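Solldale market hall opens again after repair of the roof

13 August 2000

The old market hall in Solldale is open again. It was closed in July, when heavy rain came through the roof on the north side and the floor under the vegetable stands became unsafe to walk on. The town has now put new boards on that side and changed the gutters, and the sellers could return to their places this week.

The hall has 30 stands, and all of them are rented until the end of the year. During the repair most of the sellers worked from tents in the parking lot behind the Jotness bus station. Many customers did not find them there, and several sellers say that they sold much less than in a normal summer. The town has agreed that they do not have to pay rent for the weeks in the parking lot – a request that the sellers made already in the first days after the closing.

The repair was done by the building firm Szekeres, which also worked on the school in Kaswood last year. The firm had promised to finish in three weeks and needed a few days more, as the long beams had to be ordered a second time. The first delivery was too short. The total price is not yet known. The town office will publish it together with the other building costs of the summer.

Some things in the hall are different from before. The fish seller has moved from the middle row to the east door, where there is a drain in the floor. The bread stands are now together along the wall. The second water tap, which many people asked for, is still missing, and the sellers of fruit and vegetables must share the one beside the stairs. The town says the pipe for it is already in the wall and the tap can be added in the fall.

The opening hours stay the same, from seven in the morning until two in the afternoon. The bus from Kaswood stops again in front of the main entrance, and the temporary stop at Jotness is not used any more. Bicycles can be left on the south side only, because the fence on the north side is still standing.
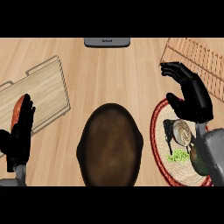 By the local news editor

Customers who come for the late summer vegetables will find a good choice, although the dry spring made the early potatoes small. Onions, beans and carrots are cheaper than a month ago. Tomatoes are still expensive, and the growers do not expect this to change before the end of the season.

A list of complaints with 234 signatures was given to the town before the repair started. It asked for better light, longer hours and a place to sit down. The light has been improved over the bread stands. The other two points will be discussed when the town makes its plan for the winter – until then people can leave their written comments in the box at the main entrance.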